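Rundum Episode Guide: Frequently Asked Questions

Last revised 15th March

Scope

Which programmes does the guide cover?

Mellarari (all series, including the two feature-length specials) and its spin-off Vollero. The Mellarari radio plays are listed by title only. The comic strips are not covered.

How many episodes are there?

The guide counts 84 episodes of Mellarari and 41 of Vollero. Other sources give different totals for Mellarari. The difference comes from the specials, which were cut in half for repeats and are sometimes counted as four episodes. The guide treats each special as one.

Is the unaired pilot included?

Yes, under production code 0. It does not count towards the episode total. The footage reused in "The Salt Office" is described under that episode as well.

Numbering and order

Why do your episode numbers differ from those on the discs?

The discs use production order for the first two series and transmission order from the third onwards. The guide uses transmission order throughout. Each entry also carries the production code, so either order can be rebuilt. The sort control at the top of the series index switches between them.

Which order should I watch series two in?

Transmission order is the default. Production order resolves one continuity fault: in "Low Water" the navigator refers to the loss of the Stüber, which is not shown until the following week's episode. It creates another, as the crew's new uniforms then appear, disappear and appear again. Neither order is free of errors.

What is a "linked pair"?

Two episodes that form one story but were broadcast under separate titles. They have separate entries, separate synopses and a joint review. The link is shown by a plus sign after the episode number.

Where do the Vollero crossovers belong?

They are filed under the programme in which they were shown. A cross-reference appears in the other index. For the three-part crossover, parts one and three are Mellarari and part two is Vollero.

Synopses and reviews

Who writes the entries?

Synopses and continuity notes are by Lutz Rathjen unless marked otherwise. Reviews of Vollero, and of Mellarari from series five onwards, are by Sorin Gavrilă. Initials are given at the foot of each entry.

Do the synopses contain spoilers?

The short synopsis covers the first act only. The full synopsis covers the whole episode, including the ending. Continuity notes may refer to any later episode. Readers seeing the programme for the first time should stay with the short synopsis and leave the notes closed.

Why is there no score for each episode?

Scores were removed in September. The two reviewers used the scale differently, and averages across a series were being quoted as if they meant something. The old figures have not been kept.

The review of "A Debt of Lanterns" has changed. Why?

The first version was based on a repeat with the opening scene removed. It criticised the script for failing to explain how the envoy came aboard. The missing scene explains it. The paragraph was withdrawn and replaced, and the change is noted under the review. The remaining objection, that the envoy has no part in the last twenty minutes, stands.

Is the captain's memory loss in series four ever resolved?

Partly. "Second Harbour" restores the events of the crossing but not those of the trial. Dialogue in the final series assumes that she remembers both. The guide records it as an open point. Theories are not collected in the notes; they can be posted as comments.

Continuity index

How is the index built?

Every named character, ship, place and device is listed with its first and last appearance. There are at present 1498 entries. A mention in dialogue is marked M, an appearance on screen S. Names visible only on props or screens are marked P, and are accepted only if they can be read at normal playback speed.

Is the spelling of alien names official?

Where a name appears in the closing credits, that spelling is used. Otherwise the subtitles on the discs are followed. Where the subtitles disagree with themselves, the earliest spelling is used and the others redirect to it.

Why are there two entries for the Tidewarden?

The part was recast between series three and series four, and the later scripts treat the character as a successor bearing the same title. The entries were merged for a time and have been separated again.

Corrections and comments

How do I report an error?

Use the form at the foot of the entry concerned. State the episode, the time from the start of the opening titles, and the source used (broadcast, tape or disc). Reports without a time are read but take longer to check. Disc and broadcast timings differ by several seconds in most episodes and by more in the specials.

How long can a comment be?

The limit is 2000 characters, including spaces. Longer comments are refused by the form and are not saved, so write them elsewhere first.

Why was my comment removed?

Usual causes are a spoiler outside the marked section, a link to a copy of an episode, or a duplicate. Comments on the cast's private lives are also removed. No notice is sent.

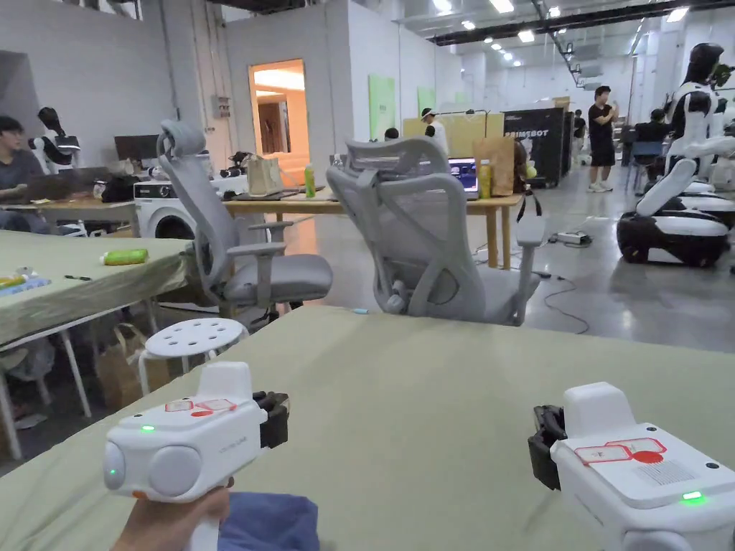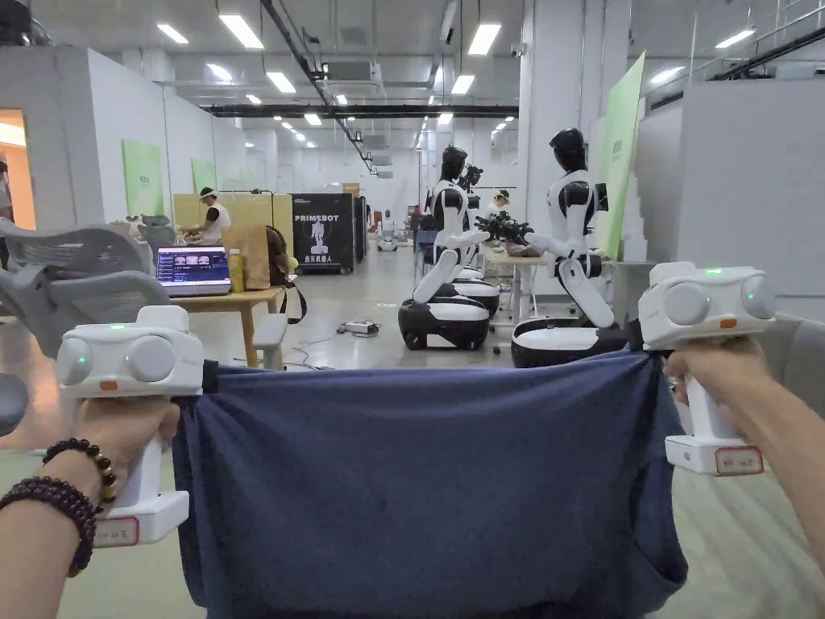
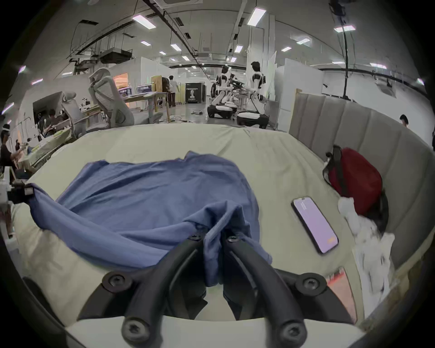

Can I edit a comment after posting it?

For one hour. After that, post a second comment and ask for the first to be deleted. Edits do not alter the position of a comment in the list.

Reuse

May I quote from the guide?

Short quotations are permitted with a link to the entry. Full synopses may not be copied. The production codes and transmission dates are plain facts and may be used freely.

Is a download of the index available?

A plain text version is produced after each revision. Fields are separated by tabs. The order is: name, type, first appearance, last appearance, marker. Accented letters are stored in UTF-8 and will display wrongly in programs set to an older encoding.

Will the guide cover the proposed new series?

Entries will be opened once an episode has been broadcast. Cast announcements and set reports are not recorded.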